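Brastholm Hair School
About us

Who we are

Brastholm is a small school for hairdressing in the town of Binville. We teach cutting, colouring, styling and the daily care of hair, and we teach it in English and in two other languages, so that people who came to this country as adults can learn a trade without waiting until their grammar is perfect. Many of us who teach here also learned English late, and you will perhaps notice it on this page. Our students say it makes them less afraid to ask.

The school began with evening classes above the Jasten bakery. We had one washing basin, mirrors of three different sizes and a staircase that smelled of bread from early morning. When the bakery needed its upper floor back, we moved to Cuautle Street, where we have the ground floor and a small yard with bicycle stands. The kitchen is still too small, but the light is good from the street side, and for colour work this matters very much.

How we teach

The full course takes 200 hours of practice in the salon, and the theory lessons come in addition. In the first weeks students do not touch scissors. They learn to wash, to dry, to brush and to look. Brushing sounds like a thing every child can do, but we spend 3 whole lessons on it. You begin at the ends, you hold the hair above the knot with your free hand, and you go up slowly. Wet hair stretches and breaks more easily than dry hair, so we ask for wide spaces between the bristles and a lot of patience.

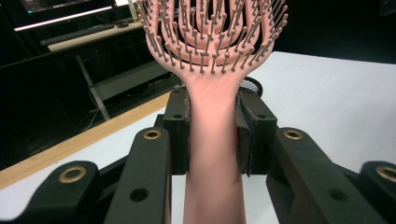
After this comes sectioning, then the straight cut, then layers. Colour is taught in the second half of the course. We repeat the straight cut more often than students would like. A person who can make a clean line on thick, curly, fine and grey hair will find work, and our former students in the salons of Binville tell us the same thing.

We keep the groups small and each group has 2 teachers. One shows the work and the other walks between the chairs. If you miss a lesson because of your job or your children, you may come with the next group for that subject and you do not pay again.

The open salon

On some afternoons the school is open to the public as a training salon. Students cut and style under the eye of a teacher, and guests pay a low price that covers shampoo, towels and electricity. Please bring time with you. A haircut here takes longer than in an ordinary salon, and we do not hurry anybody. Last year we had 2,000 guests in our chairs, from schoolchildren to a choir that came together before its summer concert.

Guests with a sensitive scalp should tell us at the desk. For colour we always make a skin test first, so you need to visit us twice.

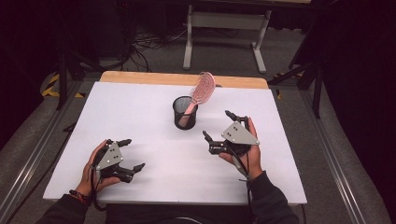 Brastholm Hair School, Binville

We also go out of the house. Once a month a group of students visits the home for older people behind the railway station and does washing, setting and simple cuts in the day room. For many students it is the part of the course they remember best, and they learn there how to speak with a guest who hears badly or gets tired quickly.

Joining a course

A new course starts every October. You do not need a school certificate, but we would like to meet you before you sign up, so come for a trial lesson and wear comfortable shoes. The fee can be paid in monthly parts. Scissors and combs can be borrowed from the school until you have decided which ones suit your hand.

The office on Cuautle Street opens at 9 in the morning. Ring the lower bell, the upper one belongs to our neighbours.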